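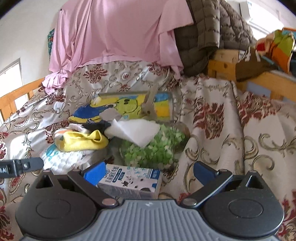 # Setlow Hand-Held Gripper, Two-Finger

**Made by Coltell. Sold single or as a pair.**

Prices valid from January 2, 2022. Orders placed now leave our workshop in February.

| Version | Price (USD) |
|---|---|
| Setlow single, gray or black body | 1595 |
| Setlow pair, left and right hand | 2883 |
| Spare blue finger pads, set of two | please ask |

## What it is for

Setlow is a gripper which a person holds and operates by hand. You do the chore with it, the camera records the chore, and later the recording is used to train a robot arm that carries the same fingers. No robot is necessary at the place where you record. A bedroom with socks, a milk carton, a tissue pack and a plush rabbit on the bedspread is a good place to begin. It is also a harder place than most customers expect.

## Can a machine do this chore already?

We receive this question every week, so we prefer to answer it on the product page and not only by e-mail.

For a full bed of mixed small things, our answer is: not yet, and not alone. A robot arm trained with Setlow recordings can pick up a carton or a box quite well, when the object is near to the places it has learned. The shape is fixed and the sides are flat. On our test bench the fingers have closed on cartons more than 1000 times, and this part of the work does not worry us anymore.

Soft things are a different matter. A sock has no side which is always the correct side. If it lies on top of a book, the finger can catch the book also. Gauze with loose threads follows the pad when the pad opens. A shiny bedspread with large printed flowers gives reflections, and the software may take a printed flower for an object. A person solves all of this without thinking.

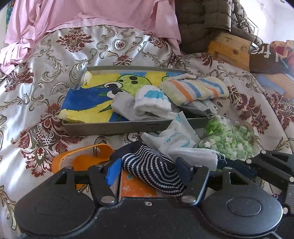 The second difficulty is the order of the work. When three soft things are piled on a picture in a shallow box, the arm must decide which one to take first, and whether the box should be moved before or after. Our customers at Ibarra recorded 1634 tidying sessions in family homes, and their arm still stops at piles and waits for a person. For single objects with free space on both sides they are satisfied with it.

Therefore please buy Setlow for recording and for research. If you want a machine that clears the children's room while you are at work, we can not sell you this today, and we advise to be careful with any firm which says it can.

## Construction

- Two fingers moved by link arms, with metal pins at the pivots
- Blue finger pads, exchangeable
- Rounded housings on both sides of the body
- Body in gray or black, the same mechanism in both

The pads are the part that wears. Wipe them with a damp cloth after food packages, and let them dry before the next session. Do not use oil at the pivots, as it arrives on the fabric sooner or later.

## Single or pair?

With one gripper you can sort, pick and place. For folding, for opening a bag that is twisted at the top, or for holding a box while you take something out of it, you need the pair. Many customers begin with the single and order the second one afterwards, which is possible, but the pair price can not be given then.

## Delivery and service

Setlow is assembled and adjusted in Gresik. Each gripper is delivered with one set of pads mounted and a small key for the screws. Repairs are made in the same workshop. Please write to us before you send a gripper back, and describe which chore you were recording when the problem appeared. A short film of the closing fingers helps us very much.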